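Citizens' Budget Watch: Progress Report, February
For Savita Mittal, Nellance Fund
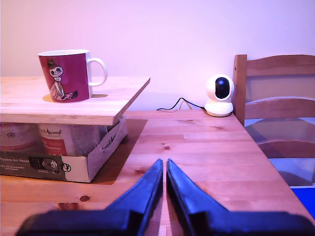

Pine table with a square board set on a cardboard box.

Hi Savita,

You asked for the plain version this time, so I'm skipping the grid and just telling you how it's going.

The big news first: we got the draft municipal budget out of the finance office before the public hearing! Last year it landed the night before, and people had to comment on a document they hadn't read. Yogesh filed the records request early, then kept calling (he's very polite and he doesn't stop), and we had the full draft 3 weeks ahead. It's 88 pages, mostly tables, and the police overtime line is split across two departments, which makes it very hard to compare with last year. We flagged that in our letter to the council and haven't had a reply yet.

Hidayah wrote the short guide. It fits on one folded sheet and explains where the money comes from, what's changing in transit and street repair, and how to sign up to speak. We printed 1000 copies and most of them are gone. The libraries wanted more than we gave them and the bus station wanted fewer, so we moved a stack over. I'd like to do a second printing before the final vote, and there's enough left in the print line to cover it.

The neighborhood meetings have been mixed. The one on the east side was packed and went way over time - people were angry about the new parcel fee and wanted to know who had voted for it. The one downtown was pretty quiet. I think we picked a bad hour, and Doğukan is moving the next one to 6:30 so folks can come after work. Interpretation worked well at both, though we need a second headset kit.

Where we're behind is the vote tracker. Pallavi has the council's roll calls entered through last fall, but the older minutes are scans, and some of them are so faint she has to type them in by hand. I told you we'd launch in February and we won't make it. The end of March looks realistic to me. I'd rather push it back than put up a page with wrong votes next to people's names.

On money, we're a little under on travel and a little over on interpretation. Can I move the difference across, or do you need a form for that?

Next up are the second hearing, the reprint, and a sit-down with the council clerk on getting minutes posted as text. I'll send you the letter and the guide separately.

Thanks as always, and call me if anything looks off.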